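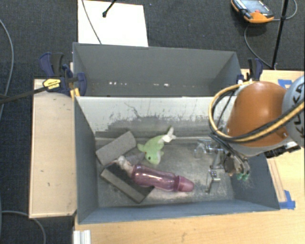 How does a tracked bill end up on the committee hearing list?

A bill appears on the hearing list when it has been added to at least one watch folder and the committee has posted a notice that names it. Both conditions must be met. Posting alone does not place the bill on the list, and a bill in a watch folder with no posted notice stays under Pending.

Section 4. Hearing Notices and Alerts

This section covers the setup of hearing notices in Jetar for a single office. It assumes that the office account exists, that at least one watch folder has been created (Section 3), and that the person doing the setup has the Manager role. Users with the Reader role can see the hearing list but cannot change any of the settings described below.

4.1 Before you start

Have the following ready:

The name of the watch folder or folders to be used.
The e-mail addresses of all staff who will receive alerts.
The time zone of the legislature being tracked, if it is different from that of the office.
The list of committees the office follows, if you intend to limit alerts by committee.

Note: Folder names can be changed later without breaking alerts. Folder owners cannot. If the owner of a folder is leaving the office, transfer the folder first (Section 3.6).

4.2 Connecting a folder to the hearing feed

1. Sign in and open Office Settings.
2. Select Feeds, then Hearings.
3. Click Add Source. The source list opens with legislatures in alphabetical order.
4. Choose the legislature. If both chambers post separate calendars, two entries are shown. Select both.
5. Click Next and check the boxes for the watch folders to be connected.
6. Set the time zone. The default is the time zone of the office account.
7. Click Save. The status line changes from Not connected to Waiting for first update.

The first update can take around 65 minutes. During this time the hearing list is blank and alerts are not sent. Do not remove and re-add the source to speed up the process. Doing so puts the request at the end of the line.

Caution: Step 6 applies to every folder connected to the source. Changing the time zone after alerts have been sent does not send corrected alerts. Hearing times in messages already delivered will be wrong, and recipients must be told separately.

4.3 Choosing who receives alerts

1. In Office Settings, select Alerts, then Recipients.
2. Click Add Person and enter the e-mail address. People who already have an account are matched by address and their name is filled in.
3. Under Folders, check each folder for which this person should get alerts.
4. Under Timing, choose one of the settings listed in 4.4.
5. Click Save, then Send Test. A test message shows the subject line "Jetar test – no action needed."

Repeat for each person. An office may have up to 65 recipients. Group addresses count as one recipient, whatever the number of people behind them. Replies to an alert sent to a group address are discarded.

Note: A recipient without an account can read the alert but cannot open the bill history from the link. The link leads to the sign-in page.

4.4 Timing settings

At once. A message is sent each time a notice is posted, changed, or withdrawn. On the last days of a session this can produce a large volume of mail.

Daily. A single message is sent at 9 a.m. in the time zone of the source. Notices posted after that hour are held for the next message.

Changes only. No message is sent for a new notice. Messages are sent if the room, time, or agenda of a known hearing changes, or if the bill is taken off the agenda.

None. The person stays on the recipient list and receives nothing. Use this setting for staff on leave.

A person can have only one timing setting per folder. If the same bill is in two folders with different settings, the faster setting applies to that bill.

4.5 Limiting alerts by committee

By default, alerts are sent for every committee. To narrow them:

1. Open Alerts, then Committees.
2. Turn off All Committees. The full list becomes active.
3. Check the committees to be followed.
4. Decide whether to include subcommittees. The switch is at the bottom of the list and is off by default.
5. Click Save.

Caution: When a bill is sent to a committee that is not checked, no alert is produced, even if the bill is marked High Priority. Offices that track a bill closely should leave All Committees on for the folder that holds it.

Committee names are taken from the legislature's own calendar. If a committee is renamed, the old name is shown in gray with the word Retired beside it and the new name is added unchecked. Check the new name by hand. This is a common cause of missed notices at the start of a session.

4.6 Reading the hearing list

Each line shows the bill number, short title, committee, date, time, and room, followed by a status code.

P – Posted. The notice is public and the hearing is expected to take place as shown.
C – Changed. At least one detail is different from the first posting. Select the line to see earlier versions.
H – Held over. The bill was on the agenda and was put off to a later meeting.
W – Withdrawn. The bill was taken off the agenda.
X – Unread. The calendar was posted in a form the feed could not read. Check the legislature's website.

An X line has no time or room. It stays on the list until the feed reads a later version or a Manager clears it. To clear a line, select it, choose Mark as Checked, and type the time and room. Entries typed by hand are shown in italics and are not updated.

The list shows 9 days by default. The range can be widened under View, up to the end of the session. Wide ranges load slowly in folders with many bills. In the Lerkstead office setup, a folder of 1,084 bills was split by subject into 4 smaller ones, and the same approach is suggested for any folder of that size.

4.7 If alerts do not arrive

1. Check the status line under Feeds. It should read Connected.
2. Open Alerts, then Log. Find the bill number and look at the Result column.
3. If the result is Sent, the message left the system. Ask the recipient to check the junk folder, then ask the office's mail administrator to allow the sending address shown in the log.
4. If the result is Filtered, a committee limit applies. See 4.5.
5. If the result is No folder, the bill was removed from its watch folder before the notice was posted.
6. If the bill is not in the log, confirm that the notice is on the legislature's calendar. Notices given only from the floor are not picked up by the feed.

Log entries are kept until the end of the session. Export the log before closing the session in Section 7 if the office needs a record of what was sent.

Corrections to this section: Mireille Mahasneh, documentation. Feed errors: Wenjie Fu, data support. Include the bill number and the log entry.

Section 4 last revised 29 May 2026. Continue to Section 5, Vote Records.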